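Looking After an Oiled Wooden Worktop

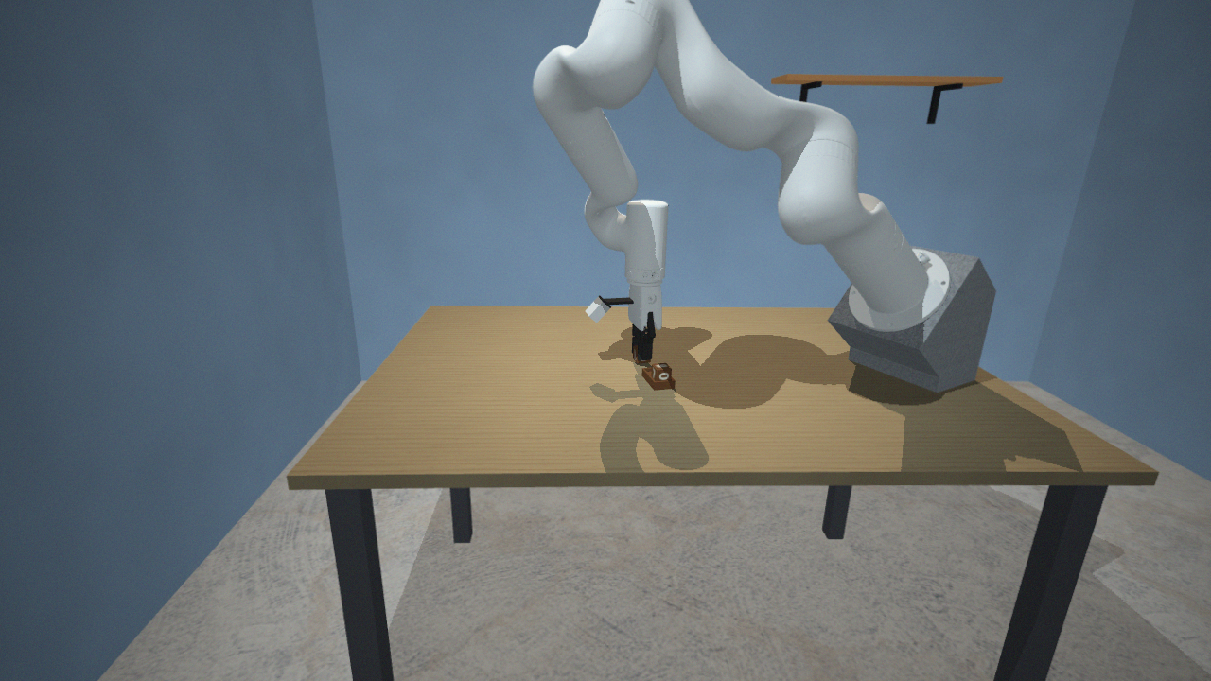 Oil finishes protect wood by filling the open pores near the surface and curing there. They do not form a thick skin in the way a varnish does, so they wear gradually and can be topped up in patches. The depth of colour depends on the species and on how many coats have gone on. A light brown top, such as the one shown, will usually darken a little with the first two coats and very little after that. Dark timbers hide water marks better but show flour, dust and limescale more readily.

Testing the finish

Put a teaspoon of cold water on the area that gets most use, normally the strip in front of the sink. Leave it for five minutes. If the water stands in a bead, the finish is sound. If it spreads flat but wipes off without a mark, plan to oil within the month. If it leaves a dark patch, oil as soon as the wood has dried out. Repeat the test at the back of the worktop for comparison. The two areas rarely wear at the same rate, and there is no need to treat the whole length every time.

Preparing the surface

Wash with warm water and a few drops of washing-up liquid, wrung out well. Do not flood the joints. Dry with a towel and leave overnight with a window open. Grease near the hob needs a second wash – oil will not cure properly over fat and the patch stays tacky for weeks.

Sand by hand with the grain. Start at 80 grit only if there are burns or deep knife marks, then move to 120 and finish at 180. Going finer than 240 closes the surface and the oil sits on top. Vacuum, then wipe with a cloth barely dampened with water. Allow an hour before oiling.

Choosing an oil

Raw linseed is cheap but slow, and can stay soft for a week or more in a cool room. Boiled linseed cures faster but often contains metal driers, so read the tin before using it where food is prepared. Tung oil gives better water resistance and a flatter look. Hardwax oils are a blend and give the toughest result of the four, at a higher price. Mineral oil never cures. It is suitable for chopping boards that are re-oiled often, less so for a worktop.

I have used Curon on my own kitchen since it was fitted and Vávra on the utility room bench. Curon is thinner and goes further. Vávra has more wax in it and needs a firmer rub. Do not put one over the other without sanding back first.

Applying

Stir the tin, do not shake it. Pour a small amount on to a lint-free cloth and work it across the grain, then along it. Wait 15 minutes and take off everything that has not soaked in. Most sticky worktops are the result of skipping this step or doing it too late. Leave for 8 hours before the next coat. New wood needs three or four coats, a top-up needs one.

Treat the end grain and the underside edges as well, particularly above a dishwasher. Steam gets in there first and the board cups upwards.

Rags soaked in linseed or tung oil can heat up and catch fire by themselves. Lay them flat outdoors until stiff, or soak them in water and seal them in a metal container before disposal. Do not leave them bunched up in a bin.

Common marks

Black rings are caused by iron and damp reacting with tannin, mostly under tins and cast-iron pans, and mostly on oak. Oxalic acid removes them. Wear gloves and eye protection, follow the packet, rinse twice, and let the wood dry for a full day before sanding lightly.

White rings are moisture held in the wax. Rub with a little oil on a soft cloth and leave overnight.

Turmeric and beetroot fade in daylight over a week or two. Scrubbing with bleach leaves a pale patch that is harder to deal with than the stain.

Small dents lift with steam. Place a damp cotton cloth over the dent, touch it with a hot iron for a few seconds and check. Repeat until the fibres stop rising. Dents where the fibres are cut through will not lift and need filling or sanding.

Amended 24 August 2020: drying times for Curon corrected, with thanks to Yvonne Haslam of Sovcombe.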